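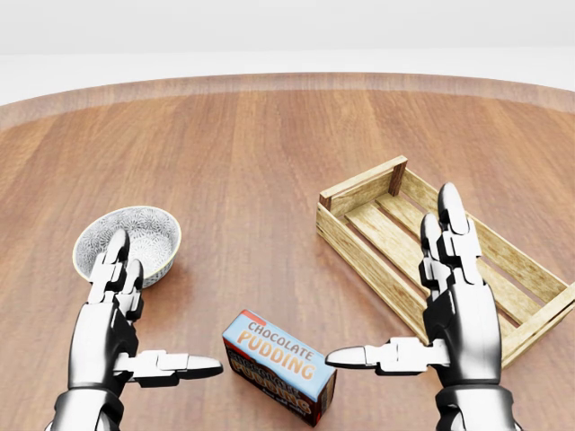
# Kollent 家常菜谱手稿转写集

本仓库收录 Ikholm 镇及周边几个村子的手写菜谱转写文本。原件来自 22 本家用笔记本,多数是横格练习簿,也有两本记在旧账册的背面。目前共有 2361 条记录,其中 2089 条做过二次校对,其余只做过一遍转写,使用时请看 `checked` 字段。

转写由 Tharushi Sultana 主持,数据整理和脚本由 Arif Ekanayake 维护。仓库里只有文本和表格,不含原件扫描件。需要查看扫描件的研究者请看文末“原件查阅”一节。

## 目录结构

```
data/
 recipes.csv 主表,一行一条菜谱
 ingredients.csv 用料表,按 recipe_id 关联
 units.csv 计量用语对照
notes/
 transcription.md 转写规则全文
 notebooks.md 各笔记本的来源说明
scripts/
 validate.py 格式检查
 merge_units.py 合并计量用语
```

`recipes.csv` 用 UTF-8 编码,不带 BOM。用 Excel 打开如有乱码,请走“数据 → 从文本导入”,手动选编码。不要直接在 Excel 里保存后提交,它会把“1-2”这类用量改成日期。

## 主表字段

| 字段 | 类型 | 说明 |
|---|---|---|
| `recipe_id` | 字符串 | 笔记本代号加页码加序号,如 `B04-031-2` |
| `title_raw` | 字符串 | 原标题,照录,包括错字 |
| `title_norm` | 字符串 | 规范标题,便于检索 |
| `body` | 字符串 | 正文转写 |
| `hand` | 字符串 | 笔迹代号,同一本里可能有多人 |
| `checked` | 布尔 | 是否做过二次校对 |
| `remark` | 字符串 | 转写者备注 |

一共七个字段。早期版本里的 `season` 已经删除。当时是根据用料推断季节,推断的依据没有记下来,后来也无法核对。 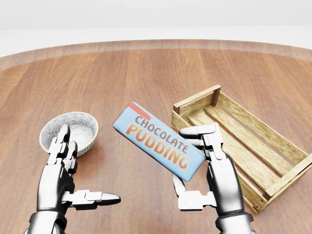
本页最后修改:五月

## 计量用语

原件里很少出现克和毫升。常见的是“一碗”“小半碗”“一把”“够抹一层”,还有按价钱记的,例如“两分钱的酵母”。我们没有把这些写法换算成公制。`units.csv` 只做归并:把写法不同、意思相同的用语指到同一个词条下,并注明出现在哪几本里。

“碗”的情况比较麻烦。同一个人会在不同页上分别写“碗”“饭碗”“吃汤的碗”,有时指同一只,有时不是。处理办法如下:

- 原文只写“碗”的,归入 `bowl_unspecified`。
- 原文写明大小或用途的,单独立词条,例如 `bowl_soup`、`bowl_small`。
- 原文写“平碗”或“尖碗”的,在 `fill` 列注明是平口还是堆高。
- 不根据成品分量反推碗的容量。

B09 和 B13 两本的抄写者是姐妹,用的很可能是同一套餐具。但 B13 里的“小碗”配的面粉总比 B09 多,所以两本的词条仍然分开。

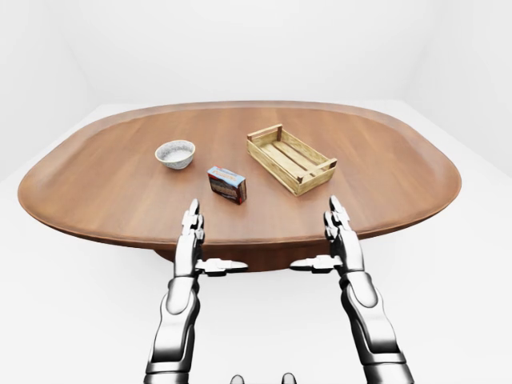

*图:木桌上的圆形小陶瓷碗,碗口敞开,带矮圈足。*

## 转写规则摘要

完整规则在 `notes/transcription.md`,下面只列最常用到的。

1. 错字照录,不在正文里改正。必要时在 `remark` 里写出推测的本字。
2. 划掉但能认出的字放在 `~~` 之间。认不出的写 `[划去]`。
3. 油渍、破损造成的缺字写 `[缺]`,不估计缺几个字。
4. 页边后加的字放在 `{}` 里,插在最可能的位置。
5. 换行不保留,分段保留。
6. 人名一律改用首字母,地名保留。

第六条有一个例外。“Begum 酸汤”在多本里作为菜名出现,已经成为当地的通称,因此标题和正文中都保留全名。它在各本中的做法差别很大,有的放番茄,有的只用发酵的米水,我们没有合并,也没有指定哪一条是标准做法。

## 来源与授权

笔记本由各家自愿借出,转写期间存放在 Fludbridge 的阅览室,完成后归还。每家都签了同意书,同意公开转写文本。有一家要求去掉与家人病情有关的段落,这些段落在 `body` 中以 `[应要求略去]` 标出。

转写文本以 CC BY 4.0 发布,脚本以 MIT 许可发布。引用时请写:

> Kollent 家常菜谱手稿转写集,T. Sultana、A. Ekanayake 整理。

## 已知问题

- B02 的页码在装订时乱过,`recipe_id` 里的页码按现在的顺序编,与原书写顺序不一致。
- B07 后半本用铅笔写,褪色严重,`[缺]` 特别多,不适合做字数或篇幅统计。
- B11 与 B16 有成批重复的菜谱,看措辞是后者抄前者。两份都保留,`remark` 里互相标注。
- 腌菜和点心偏多,日常炒菜偏少。我们问过几家,回答都是天天做的菜不用写下来。因此不要拿本数据集估算当地人平时吃什么。
- `hand` 由一人判定,没有第二人复核。同一人年轻时和年老时的字可能被分成两个代号。

## 格式检查

提交前请运行:

```
python scripts/validate.py data/
```

脚本检查编号是否重复、括号是否成对、用料表里的 `recipe_id` 能否在主表找到。出现 `WARN` 可以提交,出现 `ERROR` 请先修正。需要 Python 3.9 或更新版本,没有其他依赖。

改动 `units.csv` 后还要运行 `merge_units.py`,并把生成的差异一并提交。只改词条说明、不改归并关系的,可以跳过这一步。
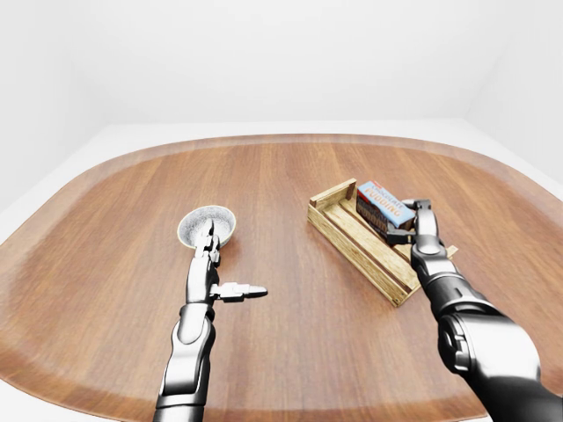

*图:木桌桌面,直纹,边沿颜色略浅。*

## 如何参与

最缺的是二次校对。校对者不需要会做菜,但要能读当地的手写体,最好熟悉旧式的连笔。做法是在 issue 里认领一本的若干页,收到扫描件后对照 `body` 逐字核对,改动以 pull request 提交。同一页的转写者和校对者不能是同一人。

对某个用语有不同理解,请另开 issue,标题写上 `recipe_id`,正文里说明依据。听长辈说过也算依据,注明是哪个村子的说法即可。

## 原件查阅

扫描件不公开下载。需要查阅的,请在 issue 中写明要看的笔记本代号和用途,由 Tharushi Sultana 联系藏家。B05 和 B18 的藏家只同意现场查看,地点在 Fludbridge 阅览室,下午两点以后开放。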